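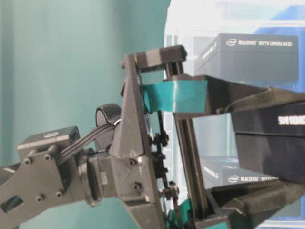
*Gripper closed on the dark box, teal wall behind.*

**Koo 9 after a fortnight: keep it or send it back?**

**silfra**
Right, I've had the Koo 9 for two weeks now and my return window is nearly up, so I'm after opinions from people who've lived with one for longer. I came from a Plurach that I'd had for ages (cracked corner, battery that gave up by teatime, loved it anyway) and I paid 338 for this, which is more than I meant to spend.

Good stuff first! The screen is lovely, the speakers are far louder than I expected and it charges so fast that I've stopped plugging it in overnight. I just do it while I'm in the shower.

But the side button. Why is it there? I press it every single time I pick the phone up, and it opens that voice notes thing, and I now have more than 200 recordings of me walking down the stairs. You can change what the button does but you can't switch it off. Or can you? I've been through every menu.

Also the camera is slow to open from the lock screen. Fine once it's up, but my niece has generally left the room by then.

Sille

**rui_l**
You can sort of switch it off. Settings, Buttons, Side button, then pick "Open app" and choose an app you've disabled. It buzzes and does nothing. Daft, but I've had it like that since March and I've forgotten the button exists.

Can't help with the camera. Mine's quick enough? Are you on the latest update?

**thorarinn_e**
I'd send it back. The hardware is good, I'll give them that, but Koo have promised a proper off switch for that button in every update since I bought mine and it's never arrived. If they can't manage a toggle I don't fancy their chances with the bigger things. Notifications still turn up late on mine when it's been sitting for a while, and for that money they shouldn't.

**rui_l**
Late notifications is the battery saver, not the phone. Take your messaging app off the restricted list and it sorts itself out.

**thorarinn_e**
Did that on day one. Did it again after the update put everything back on the list. That's my point really, I don't want to be checking a list.

**kolla_h**
Second owner in this house, my husband has one too. His notifications are fine and mine are late, same phone, same network, same apps as far as I can tell. So you might both be right!

Sille, are you using a case? I had the button problem until I got the Dustik one with the raised edge. It sits a bit proud on that side, so you have to mean it when you press. It makes the phone chunkier, mind, and the grey picks up every mark going. I'd get the green.

**silfra**
@rui_l just tried the disabled app trick and it works, thank you!! The buzz is a bit annoying but I can live with a buzz. And no, I wasn't on the latest update, there was one waiting that I'd swiped away. It's installing as I type this on the laptop.

@kolla_h no case at all, I know, I know. I like how it feels without one. That's how the Plurach got its corner.

**asger.a**
Going against the grain here, but I use the side button constantly. I've got it set to the torch and I'd miss it on any other phone. I think people get cross with it because it comes set to voice notes, which hardly anyone wants.

Where did you buy it, by the way? If it was Gendell, read the small print on returns. They took mine back without a fuss but wanted the cable and the little cardboard tray and everything, and I'd already put the tray in the recycling.

**silfra**
It was Gendell, and I do still have the tray, phew.

Torch is a good shout. Although I'd be lighting up my own pocket all day.

**thorarinn_e**
You would. I did. Came out of the cinema with a glowing coat.

**kolla_h**
What's the battery like for you, Sille? Mine was poor in the first week and then settled. I get through to bedtime now unless I've been using maps a lot.

**silfra**
Really good, no complaints there at all. I listen to podcasts all day at work and I'm still above half when I get home.

Update's finished. Camera is definitely quicker - not instant, but I'd get at least the back of my niece's head now. Notifications I honestly hadn't noticed being late, so I'll send myself some emails tonight and see.

I'm leaning towards keeping it and ordering the Dustik case. Green, Kolla, I'm trusting you. Þórarinn, if it all goes wrong you're allowed one "told you so".

**thorarinn_e**
I'll save it for the next update. Check your restricted list after this one, before you go to bed.

**silfra**
Just looked. Everything's back on it. Grr.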